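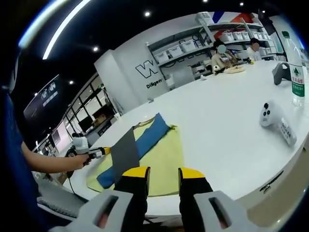
The cloth was never the difficult part, Lenni Eskola told me, and for a long time everyone had blamed the cloth.

It was an easy thing to blame. Fabric sags, bunches up and hides its own edges. When a robot arm fails to pick up a shirt, the shirt gets the blame first, then the lighting, then the software. The Vudden trial went through all of these before anyone looked at the small tools people had been holding in their hands.

The idea behind the trial was simple enough. People sit or stand at a table and handle cloths and clothes using hand-held grippers, which have the same two-fingered jaws as the ones on the robot. Each gripper logs where it is and how wide its jaws are open. With enough recordings, the software learns the movements, and an arm with matching jaws can try them for itself. Heston supplied the arm. Hirvonen wrote the learning software. Tarnalel, where Eskola works, looked after the recordings and decided which were good enough to use.

By the time the arm was switched on there were 1,309 of them.

## A bang on the table

The first sessions went badly in a dull sort of way. The arm reached for a folded edge, closed its jaws and lifted nothing. It did this again and again. Now and then it got a pinch of fabric and dropped it halfway through the move.

Then, one morning in June, it came down too hard. The arm had reached for a cloth lying flat, missed its grip and gone back for a second attempt with the jaws pressed lower. The fingertips met the tabletop and kept pushing. One finger snapped at its mounting and a piece of it flew past the operator, who was standing closer than the rules allowed. Nobody was hurt. The force limit should have stopped the arm on contact, and it did stop it, but the limit had been raised the week before to help with heavier clothes. The change was written in a notebook and nowhere else.

Heston lowered the limit the same day and put tape on the floor. The operator now has to stand behind the tape with a stop button in hand, and a changed setting needs a second signature. Those were the quick repairs. They made the arm safer to be near, and it still could not pick up a cloth. 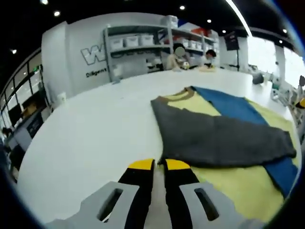
*Overlapping garments on the round table, with the gripper's jaws open at the near edge of the pile.*

## Where zero was

Eskola found the fault by watching recordings beside their own numbers, which he says is the most boring job in the building. In one of them the jaws were plainly shut on a fold of cloth. The log said they were open by five millimetres. He checked the next recording from the same tool and found the same gap. In a recording made with another tool, the log and the picture agreed.

The cause was in the way the grippers start up. When one is switched on, it asks the user to close the jaws fully, and it takes that position as zero. After that, every opening is measured from it. The step takes a moment and is very easy to get wrong. If there is fabric between the fingers, or if the user lets go too soon, the tool stores the wrong zero and carries on. There is no warning. The light comes on as usual.

People had been starting up with cloth already in the jaws. It was quicker, and the instructions didn't say they shouldn't. One tool also had a worn finger joint, so its jaws settled in a slightly different place each time they closed. Between them, these two problems had spoiled 512 recordings.

The effect on the software was worse than that number suggests. It had been shown two sorts of grip that looked alike but carried different measurements, and it had settled on something in between. The arm would stop closing just before it had hold of the fabric. When that failed, it tried to make up the difference by going lower, because in the training material a firm grip on a flat cloth nearly always came with the fingers close to the table.

That explained the bang as well.

## Throwing work away

There was an argument over what to do next. Hirvonen's engineers wanted to correct the bad recordings by shifting the numbers. For a tool with one steady error this would have worked. For the worn one it wouldn't, as the error changed from one start-up to the next. Eskola wanted the whole lot removed and done again.

"You can't fix a measurement you don't have," he said. "You can only guess it and then forget that you guessed."

He got his way, mostly. The people who had made the recordings were less pleased. It is slow work and hard on the wrists, and some of them had been praised for their speed. 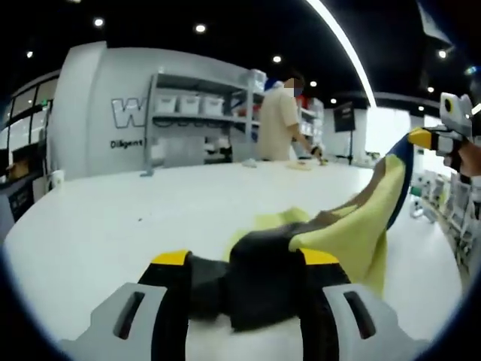

*Jaws closed on a crumpled cloth, with a second gripper working from the right.*

The start-up step has been rewritten. A user now closes the jaws empty, opens them, then closes them on a metal gauge of known thickness. If the reading is out, the tool refuses to record. The same check is made at the end of a session, so a joint that slips partway through will show up before the work is passed on. Finger joints are replaced after 1,000 recordings whether they look worn or not.

Eskola would like to see one more change, and he hasn't got it yet. The robot's own gripper uses the same start-up step as the hand-held ones, and it still has the old version. An arm can close its jaws on a scrap of cloth as easily as a person can. Heston says the update is being tested. Until it arrives, the operator looks between the fingers before switching on, and signs a sheet to say so.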